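Dario Messina
I've been meaning to write up what I learned from a year of helping sort the recycling in our building in Gurnlow, so settle in, this will run to a few posts and I ramble.

When we moved in, everybody on my floor rinsed their bottles so carefully (bless them!) and then tied them up in a plastic bag before dropping them in. I did the same for years at our old place and felt very good about it.

The trouble is the bag. At the sorting plant in Marras, where they let a few of us come and look in August, the film wraps itself around the rollers and they have to stop the line and cut it out by hand. They stop 4 times on a bad day!

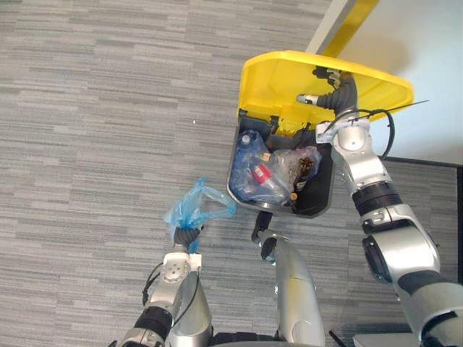
Bottles and bags, all in together. 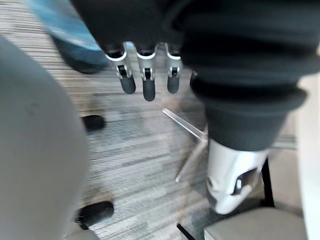

So now I tip my bottles in bare and take the bag back upstairs with me. It felt a bit silly the first week and now I don't think about it, my kids do it too and they are much stricter than I am.

Caps are the other thing people ask me. Our hauler wants them screwed back on, but my sister over in Tumard has been told to take them off – so please do look up your own town before you listen to me.

And squash the bottle first, then put the cap on. It stays flat that way and you get so many more in before the thing is full, which matters when you live four flights up like we do.

I put a little note about all this through 600 doors this spring and got the loveliest replies, including one very long letter on the subject of yogurt pots. I'll get to yogurt pots another night, I still need to call the town about the foil lids.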